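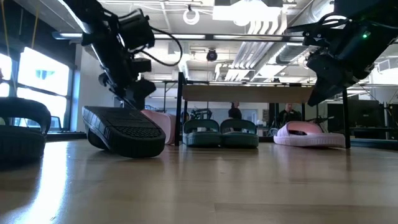 Finger comparison on the two-arm bench: slide sandals

4 min read

The August round of gripper work moved from rigid boxes to footwear. Slide sandals were chosen as the test item for three properties: the sole is thick and takes a high pinch force, the strap is an open arch that a finger can enter by mistake, and the shape gives different grasp widths depending on which way the item is lying. The task is to pick up slides left in mixed poses on the bench and set them in pairs under or beside the low shelf.

Two finger sets were run on both arms. The Taremley fingers are wide, with a flat inner face. The Vurncombe fingers have the same stroke but a compliant pad bonded to the inner face. Controller firmware, approach speed and camera positions were held constant. Nadhirah Kwok ran the bench and Marlene Ouellet scored the logs.
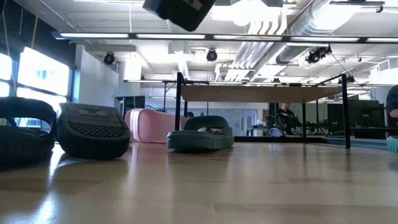
Last modified: August, 16:40

A slide tipped on its side, sole facing out, was the pose that separated the two sets. With the Taremley fingers, the flat face met the tread at an angle and the contact patch was small. The item rotated about the pinch axis during lift in 26 trials. With the Vurncombe fingers, the same pose produced rotation in 7. Upright slides showed no useful difference between the sets, provided the grasp was planned on the sole and kept clear of the strap.

Color had an effect on perception only. Black slides in front of strong window light gave poor depth at the strap opening from the low side view, and the planner sometimes placed the grasp point on the far wall of the arch. The top view did not have this problem. Kwok moved the primary grasp estimate to the top view and kept the side view for checking height clearance against the shelf. Glare on the tabletop was masked with a fixed exclusion zone, which will need to be redrawn if the bench is moved.

The Yordanov controller logs one force sample per cycle, and we had been saving the last 3000 samples per trial. That is enough for a single pick but drops the start of the approach on a longer pick-and-place. The buffer has been made configurable. Existing logs are unaffected, but anyone comparing approach forces between this round and the box round should check that the approach is present before averaging.
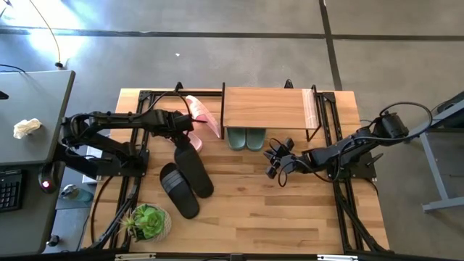

Left arm with a black slide in the gripper; green pair under the shelf.

Open items:

- Overlapping slides. When one sole rests on another, the segmenter tends to return a single object. Ouellet has a patch that splits on the strap edge, not yet merged.
- Cable routing at the wrist. The loop is adequate for the present poses but limits roll in one direction. A shorter lead is on order from Prendstead.
- Pad wear. The Vurncombe pads are to be measured before and after the next block of trials. Please do not swap them between arms.
- Right arm regrasp. The handoff from left to right was left out of this comparison and will be run separately with both finger sets.

Trial logs and the scoring sheet are in the shared folder under ticket 1889. Corrections to the scoring go to Ouellet.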